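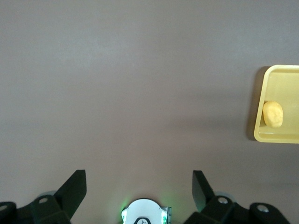
Fig. 1. Shallow plastic tray, yellow, on a plain tabletop.

Week 9 - Plastics, cont. Forming and cost
(notes, Nov 14, 2021)

Recap: thermoplastics soften w/ heat, can be reshaped. Thermosets don't, once cured thats it.

Two main routes for thin open shapes (trays, lids, tubs):

Vacuum forming. Heat sheet, drape over mold, pull air out. One-sided mold, cheap. Corners come out thin. Needs draft angle or part sticks. Trim afterwards = scrap.

Injection molding. Melt forced into closed mold. Good detail, even walls. Mold expensive, so need volume.

Cost problem from class (Hamada case):
vacuum mold $800
injection mold $3,270
run size 1,000 parts
Tooling per part: $0.80 vs $3.27. Vacuum wins on tooling at this run. Still have to add material + cycle time, do this for homework. Cycle time for the vacuum line is 60 seconds per part, one part per sheet.

Color: pigment goes in before forming, usually as masterbatch. Yellows can fade outdoors, depends on the pigment. Check the data sheet.

Shrinkage: semi-crystaline shrinks more than amorphous. Know why for the test.

Reading: Gretesside packet, section on draft and wall thickness. Skip the Bramus part, we do that in January.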